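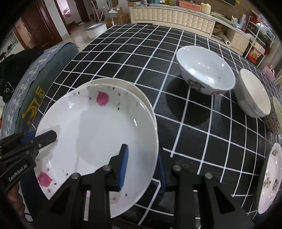
Home | Cases | Tips | Donate | About

Minville Missing Persons Archive
Progress report to the Eklund Fund
10 May 2020
From: Eyerusalem Alemayehu

Quick one, sorry, full accounts to follow. Grant period is past halfway. Short version: indexing ahead, interviews behind, website fine.

Indexing

572 case files scanned and entered. Target was 1000 by end of August, still think we make it. The old sheriff's carbons are slow going, very faint, some have to be typed from scratch. Duplicates a bigger problem than I told you in the application. Same person entered under maiden and married name, or reported in one county and then again in the next. I merge only when date of birth and last known address both match. Everything else gets a cross reference and stays seperate.

Newspaper clippings: the Zolby morgue collection is boxed and labeled but not scanned. Their building is closed to visitors for now. I have the finding aid and am working from that.

Interviews

Planned 12 with retired detectives and family members. Done so far: 2, both by phone. In-person ones are on hold. Several people on the list are older and I won't push them. Phone works ok but the recordings are rough and transcribing takes almost twice as long. One family asked to hold their transcript back until they have all read it. Agreed. It is not in the public set. 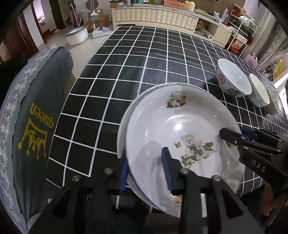
The Troltunent file

You asked about this one specifically. We now have the original report, the follow-up from the next spring, and a copy of the bank letter that got quoted wrong in all the later articles. The letter says the account was closed by mail. It does not say who closed it. Several websites have him walking into the branch, and I can't find any source for that. I wrote it up with the letter next to the claims and left the question open. No body, no confirmed sighting, no charges ever filed.

Money

Scanner repair came out of the travel line, as travel isn't being used. Would like to move the rest of travel to transcription. Need your OK in writing before I do it.

Next

- finish the carbons
- Zolby clippings when they let us in
- remaining interviews, by phone if people are willing
- fix the search page, it drops hyphenated names

Will send receipts seperately. Call if anything in here doesnt make sense.

E. Alemayehu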